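Brondari – relevés de stock, version 2

Lisez ceci avant d'ouvrir le fichier. Le jeu réunit 238 fiches d'inventaire saisies dans de petits ateliers, reprises d'un tableur Gerkon dont personne n'avait documenté les colonnes. On le présente souvent comme « propre ». Il ne l'est pas.

Contenu
fiches.csv : une ligne par référence, 19 colonnes
lieux.csv : codes d'emplacement (étagère, niveau, bac)
ecarts.csv : différences entre stock théorique et stock compté

Ce qu'il faut savoir
La colonne « quantite » mélange des pièces et des lots. Dans 40 fiches, l'unité manque et je n'ai pas voulu la deviner. La colonne « fiabilite » vient de l'export Palma : une note sur 300, sans méthode publiée. Je l'ai laissée telle quelle, mais je ne m'en servirais pas pour trier quoi que ce soit.
Les dates de comptage sont déclaratives. Beaucoup tombent en février, ce qui ressemble plus à une habitude de clôture qu'à un vrai passage dans les rayons.

Usages déconseillés
Prévoir des ruptures. Comparer des ateliers entre eux. Le script Ikeck, fourni dans outils/, calcule un taux de rotation – le chiffre a l'air sérieux, les données derrière beaucoup moins.

Emplacements
Un code désigne un niveau entier, sans position sur la planche. Deux références rangées côte à côte portent donc le même code. 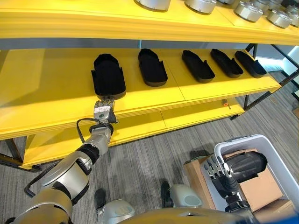 Fig. 1 – Étagère jaune : pièces métalliques cylindriques en haut, formes noires moulées au niveau du milieu.

Modifications
6 octobre 2018 : doublons retirés, accents réparés dans lieux.csv. Les codes vides restent vides.

Licence
Réutilisation libre avec mention de la source. Merci de joindre ce fichier aux copies, y compris la partie sur les unités.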